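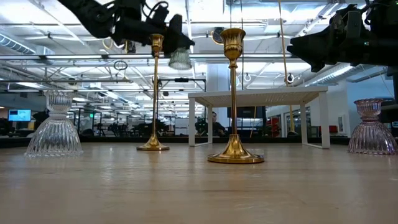

Work on the Zeren craft training program continued through the second period of the grant. The metal group in Vasitz finished its basic course, and most trainees have moved on to household pieces. Tall brass candlesticks like these two, with a round stepped foot and a thin stem, are what shops ask for most – glass holders sell too, but we do not teach glass.

Enrollment stands at 50, against a target of 200 by the end of the grant. The Trinden site opened late due to a problem with the lease, and classes there started in March. Abdelilah Benmoussa now runs both sites.

Spending is on budget except for transport, which went over by nearly 700. We ask to cover this from the unused rent line. Sqalli has agreed to supply polishing wheels at the old price for one more year. The list of trainees is attached.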